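作業場ノート 7月 日曜 午前

朝いちで除湿機のタンクを空にした。満水ランプがついていたので、夜のどこかの時点から部屋は除湿されていない。湿度計は見なかったことにする、と書きかけたが、ノートに書いた時点で見ている。74%。塗装をする日の数字ではない。

本日の予定は、Kirka棚(壁付けの小棚、例の注文品)の側板にかける水性ウレタンの試し塗りの続き。前回の試験片のうち2枚に白っぽいもやが出た。出たのはどちらも中塗りのあとで急いだやつで、急いだのは私である。残りは問題なし。つまり塗料のせいにする道はほぼふさがれた。

試験片の条件を書き直しておく。前回のメモは鉛筆が薄すぎて、自分の字なのに解読に時間がかかった。

材はStasimwoodの端材。例の、木目はおとなしいのに導管だけやたら主張するやつ。
下地は180番、240番、水引き、乾いてから320番を軽く。
下塗りは原液を一割薄め。刷毛は50mmの平。
中塗りまでの間隔は片方が一晩、もう片方が昼飯を食って戻ってくるまで。
もやが出たのは後者。昼飯は早めに済ませた。

水引きの件。以前は「どうせ研ぐのだから省いてよい」と思っていて、同じことを人にも言った。撤回する。省いた面は下塗りで毛羽が立ち、320番では取りきれず、結局もう一度240番に戻る。手間が減るのは最初の10分だけで、あとで利息がつく。言ってしまった人には次に会ったときに訂正する。向こうが覚えていないことを祈る。

塗料の缶について。底に沈んだつや消し剤は、振っても混ざらない。振ると泡が立ち、泡は板の上で丸い跡になる。棒で底からすくい上げるように、ゆっくり。前回の缶は途中まで上澄みだけ使っていたらしく、最初の板は妙につやがあり、最後の板は黒板みたいになった。同じ缶、同じ日、同じ人間である。

10時40分。下塗り、側板の裏面から。裏から始めるのは度胸の問題で、理屈は特にない。刷毛の含みが多いと木口で垂れる。木口は先に薄く一度、乾く前にもう一度。三度目を足したくなるが、足すと縁が盛り上がって、あとで指でなでるたびに腹が立つ。 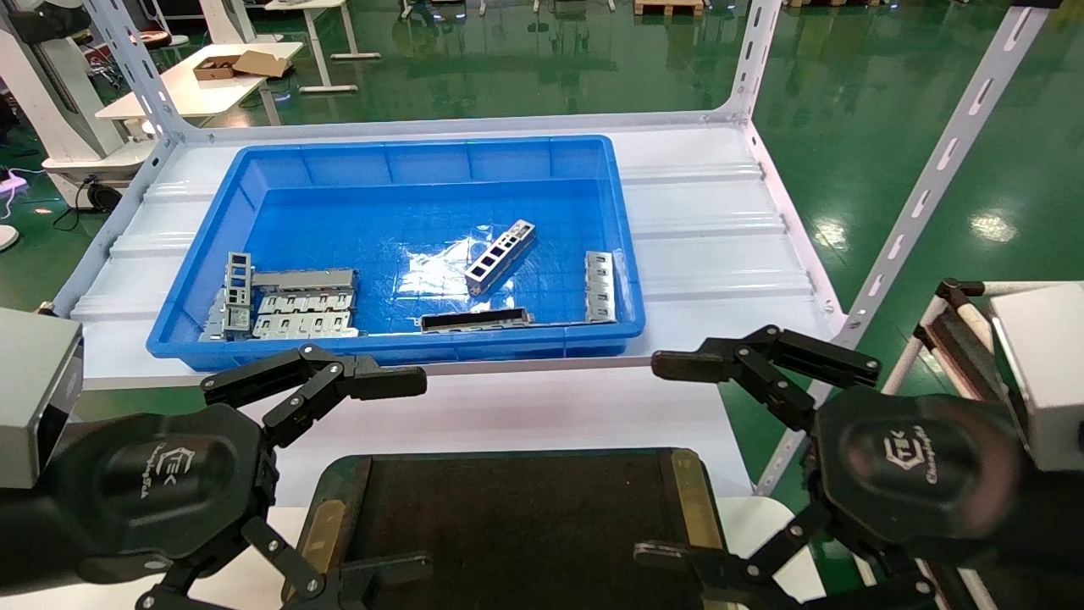
乾燥待ちの間に、Prumdenの蝶番の件を片づける。カタログの寸法と現物の寸法が0.5mm違う。0.5mmくらい、と思ったのが先週の私で、その結果が扉の下端の隙間である。掘り込みはカタログでなく現物に合わせて墨をつけること。毎年どこかで同じことを書いている気がするので、過去のノートをめくったら本当に書いてあった。しかも下線つきで。下線を引くと覚えるという説は信用しないことにする。

対処は、掘り込みの底に突板を一枚貼って上げる。削りすぎた側はこれで戻るが、幅の方は戻らない。幅の隙間は埋め木。木目を合わせようとして端材の箱を漁り、どれも微妙に違うので、結局いちばん色の近いものにした。離れて見ればわからない。問題は、作った人間だけは離れて見ることがないという点。

12時15分。下塗り面、指触は乾き。ただし爪を立てると跡が残る。前回はここで「乾いた」と判定して中塗りに進み、もやを作った。今日は進まない。進まないかわりに刃物を研ぐ。

研ぎ。24mmの追入れ鑿、刃先に小さな欠けが2か所。先日、釘の残った古材に当てたときのもの。古材に釘がないか磁石で調べる手順はちゃんと決めてある。磁石は冷蔵庫にメモを留めていた。1000番で欠けが消えるまで、それから6000番。裏は触りすぎない。面直しをさぼった砥石で研ぐと、刃がほんのり弓なりになる。これも経験がある。砥石の面直しは研ぎの前にやるもので、研いでいて変だと気づいてからやるものではない。今日は気づいてからやった。

14時。Kwokの木工ボンドの残りを点検。冬に一度凍らせた疑いのあるボトルで、出してみると豆腐のかけらのような粒が混じる。試しに端材を貼って挟んでおいたものは、手でひねると簡単に剥がれた。剥がれ方が気持ちよすぎて、しばらく感心してしまった。廃棄。新しいボトルには開封した月をマジックで書いた。蓋に書くと蓋が入れ替わるので、胴に書く。

端材の棚もついでに見た。30cm以下は薪に回すと決めたはずなのに、29cmのクルミが堂々と居座っている。測ったのがいけなかった。測らなければ30cmに見える。戻した。

15時30分。湿度61%、ようやく人間の住む部屋の数字。下塗り面は爪を立てても跡なし。中塗りに進めるが、日没までに上塗りの判断ができないので、今日は320番を当てるところまで。研ぎ粉が白くさらっと落ちれば乾いている。ペーパーに団子ができるようならまだ早い。裏面はさらっと落ちた。木口側の縁に少し団子。やはり三度目を足していたらしい。記憶にはないが、縁が証言している。

費用の記録。ペーパー、ボンド、刷毛1本で、予算の残りは374円。刷毛は洗えば使えたのに、前回は洗わずに水に漬けて帰ったので、根元が餅のように固まっていた。漬けておくのは洗ったうちに入らない。

次回やること。
除湿機のタンク、帰る前に空にする。
中塗りは朝のうちに。湿度65%を超えていたらやらない。たぶん超えている。
Prumdenの蝶番、残りの箱も全部ノギスを当てる。
試験片に条件を書く。鉛筆でなくボールペンで、塗らない面に。前回は塗る面に書いた。
磁石を作業場に戻す。冷蔵庫のメモは別のもので留める。

17時退出。タンクは空にした。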